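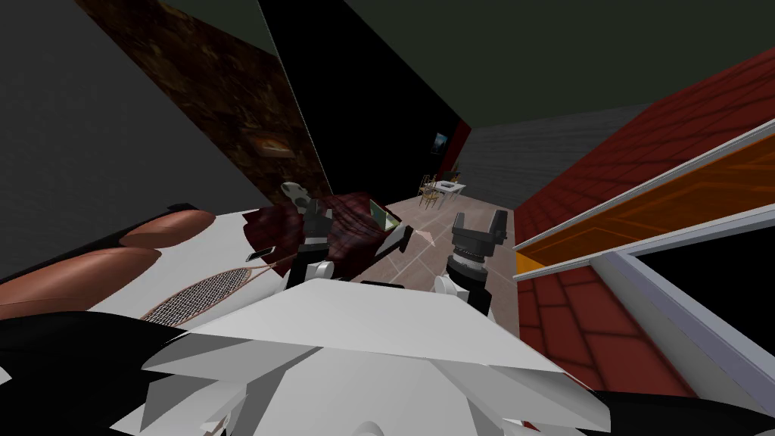

Anyone who has wandered past our end of the Grotar building this February will have heard the groaning, usually at a quarter to five, usually from whoever has just knocked a tennis racket off a bed that doesn't exist. So I thought it was time for a proper update on what we've been up to. The short version: the bedroom set for the Etum project is finished, and it has 672 usable demonstrations in it. Hurray!

For those who've joined the newsletter since Christmas, Etum is our attempt at teaching a two-armed robot to tidy up. Everything so far has been done in simulation, in a set of rooms we call Negi. One of us sits down, takes hold of the controls and works both arms through a job from start to finish, and the software keeps a record of what the robot's cameras would have seen alongside every movement of the arms and grippers. Do that enough times, with enough variety, and the learning system has something to copy from. Do it badly and it copies that too (I have learned this the hard way with drawers).

The bedroom has been my patch since we started, and I've grown rather fond of it. It has a brick wall in a red I'd never dare paint at home, a shelf unit with a bright orange back, and a little table and chairs miles off across the tiles. The job itself sounds easy enough. There's a dark red cloth all in a heap, a couple of brown cushions, a tennis racket and a phone, and the arms have to sort the cloth out without sending the rest flying. You try it! Cloth is a swine. It folds where it fancies, it hides the very corner you were after, and if you close the gripper a whisker early you come away with nothing at all.

We had 11 people on the controls over the course of the set, some of them from the office upstairs who only came down for the biscuits and ended up staying the afternoon. That was a real help, as it happens. Those of us who'd been at it for weeks had all drifted into the same habits – left hand to the cloth first, right hand hanging about waiting – and the newcomers went at it from all sorts of daft directions. Some of those were quicker than ours. I've pinched one of them. 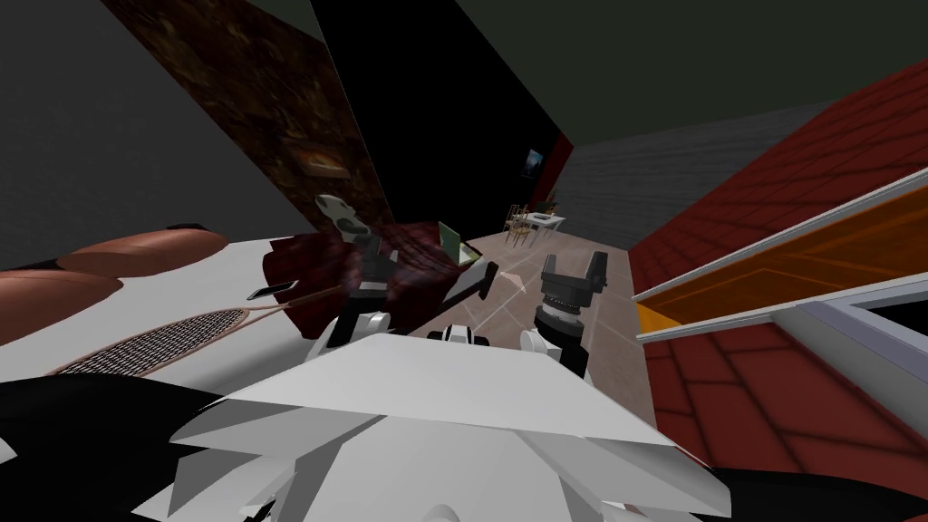
Do the failed attempts get thrown away?
Most of them are kept, but in a separate pile with a note saying where it went wrong, so the system isn't told to copy them.

What gets binned completely is anything where the controls froze or the cloth did something no cloth would do. We lost 22 runs that way after the software update, when the fabric went so stiff you could have served tea on it. I was quite cross about those, as a fair few were mine and I'd been having a good morning. The old settings went back in the next day and it has behaved itself since.

The other thing that's changed is how the camera view starts out. Early on, every run began with the robot looking at the room dead straight, and the first model we trained was hopeless the moment you tipped its head. Now the view gets tilted at the start, sometimes so far over that the floor runs off like the deck of a ferry. It took me a couple of sessions to stop leaning sideways in my chair. My neck still isn't thrilled, but you do get used to it, and the new model copes with a wonky view far better than the old one did. It's still slow, mind. It dithers over the cloth for ages before it makes up its mind, and it has a strange liking for the handle of the racket.

The files have now gone over to the team at Virodetti, who are doing the training on their machines and have promised us a first look at the results once they've checked everything through. They've already sent back a list of runs where the start and end were trimmed too tightly, so I'll be spending a bit of time with those, a mug of tea and the radio on.

After that it's on to the kitchen, which has 2 worktops, a sink and far too many spoons. We could do with more hands for it, and I mean that – if you can spare an hour after lunch, you're very welcome, and you don't need to know a thing about robots. The practice room takes ten minutes or so to get through, and we start everybody on sponges, which are very forgiving. People who play a lot of games tend to pick it up fast, though our steadiest pair of hands belongs to somebody who'd never touched a controller before and does a great deal of knitting.

The sign-up sheet is on the door by the lift, and the controls are free from two o'clock most afternoons. Bring your own mug, please, we're down to the chipped ones.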